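Labortagebuch, Mai, abends

Auswertung der Sortierläufe abgeschlossen, soweit die Protokolle vollständig sind. Zwei Läufe fehlen, weil der Rechner während des Schreibens neu gestartet ist. Ich habe sie nicht interpoliert, sondern gestrichen.

Ausgangsfrage war, ob die Policy die Zielschale aus der Form des Teils ableitet oder aus dem Ort, an dem es gegriffen wurde. Die bisherige Erfolgsquote unterscheidet das nicht. Solange die Fische immer oben auf dem Brett stecken und die Ziffern immer in der Mitte liegen, reicht die Greifposition als Merkmal völlig aus. Hywel Pumphrey hatte im letzten Review genau das angemerkt, und er hatte recht.

Methode daher geändert. Trainiert wird weiterhin mit 2.000 Demonstrationen aus dem Bestand Nikum, Start jeweils vom Steckbrett. Getestet wird in zwei Bedingungen: A mit den Teilen am gewohnten Ort, B mit Teilen, die zwischen den Reihen vertauscht auf dem Brett liegen. Die Schalen bleiben in beiden Bedingungen stehen. Gewertet wird die erste Schale, über der der Greifer öffnet. Korrekturen zählen nicht.
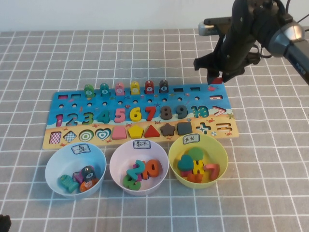

Bedingung A liegt bei 62 von 62 gewerteten Ablagen, also ohne Aussagekraft nach oben. In Bedingung B fällt der Wert deutlich, und zwar ungleichmäßig. Fische gehen auch bei falschem Startort überwiegend in die richtige Schale. Ziffern folgen dagegen fast immer dem Ort: Eine Ziffer, die in der unteren Reihe liegt, wird behandelt wie eine geometrische Form. Bei der 10 tritt der Fehler am seltensten auf. Meine Vermutung ist die Breite des Teils, geprüft habe ich es nicht.

Die Variante mit zufällig maskierter Armpose (intern Fornon) schneidet in B besser ab, braucht aber beim Greifen mehr Anläufe. Das war zu erwarten, die Pose trägt eben auch Information für den Anflug. Maskierung nur nach dem Schließen des Greifers wäre die sauberere Lösung. Dann bleibt der Anflug unverändert, und die Entscheidung über die Schale muss aus dem Bild kommen. Aufwand gering, die Greifphase ist in den Daten bereits annotiert.

Offen ist die Rolle der Schilder an den Schalen. Ich gehe davon aus, dass das Modell sie ignoriert und nur die Schalenposition nutzt. Dafür braucht es eine Bedingung C mit vertauschten Schalen, einmal mit und einmal ohne Schilder. Farbe der Schale und Beschriftung müssen dabei getrennt variiert werden, sonst habe ich dieselbe Vermengung an anderer Stelle.

Zur Mechanik: 6 Fehlgriffe in B sind keine Policy-Fehler. Der Greifer schließt, das Teil dreht sich zwischen den Fingern und rutscht beim Anheben heraus. Ich führe sie getrennt. Die Schließkraft bleibt vorerst, wie sie ist, sonst sind die Läufe untereinander nicht mehr vergleichbar.

Mail an Tillstead wegen der Rechenzeit geschickt. Probert-Skript für die Konfusionsmatrix liest die Klassen noch in der alten Reihenfolge ein, Zeilen zwei und drei sind vertauscht. Vor dem nächsten Plot beheben.

Nächster Schritt: maskiertes Training ab Griffschluss, gleicher Seed, danach B komplett wiederholen.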